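Sundolham Robotics Workshop
Handout 4: Handling thread with two instruments
Updated 02/03/2026

Welcome back, everybody! Last time we spent most of the session on moving a single instrument from point to point, and many of you were surprised at how tiring it was to go slowly. Today we add a second arm and a length of thread, and I'll warn you that the thread is the harder of the two. A rigid part stays the shape you left it in. Thread bends, twists and catches on things, and your planner has no idea that it's doing so.

Please read this before you come to the bench. The recordings for this unit are in the Fesberg folder, 2,217 short clips in all, and you only need to look at 24 of them for the homework (the list is on the last page of Handout 3). I would much prefer that you watch a few of them three times over than race through the lot.

When you watch, start with the instrument tips and then let your eye follow the thread outward. Ask where it leaves the jaws, what it crosses, and where it would go if you pulled. Students nearly always stare at the tips and forget the rest - I did the same for a long time, and my first tracking program paid for it.

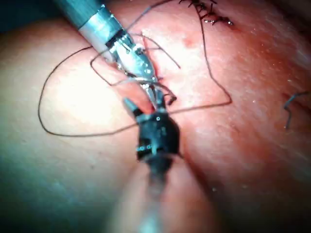

Fig. 1. Needle driver and dark grasper almost tip to tip, with thread looped across the tissue and over the driver's wrist.

Keep Fig. 1 beside you for the written part. Sketch the thread on plain paper, using a solid line where you can follow it and a dotted line where you're guessing. Then mark every place where thread and metal overlap, and write down which one is on top, or put a question mark if you can't tell. Question marks are welcome and cost you nothing! Don't join the short piece near the right edge to the main loop; it lies by itself, and a program that links every dark line to its neighbor will get this wrong.

For the bench exercise you'll work in pairs on the Narau trainer, one person on each arm. Set motion scaling to 60 percent, pass the thread from the left jaws to the right and back again, and swap seats when you've done it cleanly. Say out loud when you're about to open your jaws. It feels silly for a minute or two and then it becomes a habit.

Bring your sketch and your notes to the next meeting. The sketch and the bench log together are worth 100 points, split evenly.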